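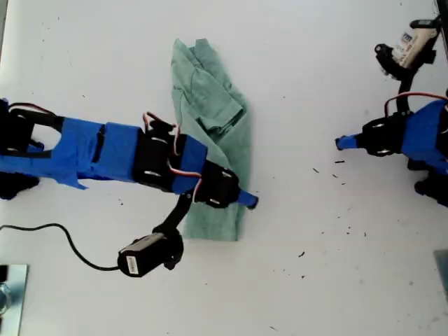

Quezada pair grab the Prastlow Open doubles in a third-set thriller

September 1, 2024

I've been going to the Prastlow Open since it was a handful of courts behind the high school, and I don't think I've ever yelled as much as I did at the women's doubles final. The home pair from the Quezada club beat the top seeds from Jimemon 4-6, 7-5, 7-6, and my voice is still gone.

For a set and a half it looked like a pretty ordinary afternoon. Jimemon were serving big, poaching everything at the net, and going straight down the middle every time the Quezada players hesitated over whose ball it was. They took the first set 6-4 and went up a break in the second. The guy next to me packed up his cooler and left (sorry, sir, you missed it).

Then Quezada started lobbing. I mean lobbing everything! Returns, second shots, balls they could easily have driven. The wind was blowing in from the parking lot end and the Jimemon players had a terrible time judging it. Two overheads went into the net in the same game, the break was gone, and suddenly the whole bleacher was awake. Quezada broke again at 6-5 to take the set.

The third was just nerves all around. Neither team could hold serve early on, and there was a long argument over a ball on the far sideline that I thought was in, though I was sitting at the wrong end and wouldn't swear to it. The chair umpire stuck with the out call. Quezada lost that game and went down 5-3, and Jimemon had 3 match points on their own serve. One went on a double fault, one on a net cord that dribbled over, and the last on a backhand return down the alley that I'd happily watch all over again.

They got to the tiebreak and Quezada won it 7-3. The winning point was, of course, a lob. It landed right on the baseline, the Jimemon player got her racket to it and sent it into the fence, and then both Quezada players were lying flat on the court.

It's the first time a local team has won the women's doubles here in 14 years. The Jimemon pair were good sports about it and stayed out signing balls for the kids long after the trophies were handed over, and I liked them a lot for that.

Both teams are now in the draw for the Drarnik Indoor in December, where there won't be any wind to help with those lobs. Quezada will go in seeded for once. I've already asked for the weekend off, and I'm told tickets go on sale at the Drarnik box office as soon as the schedule is out.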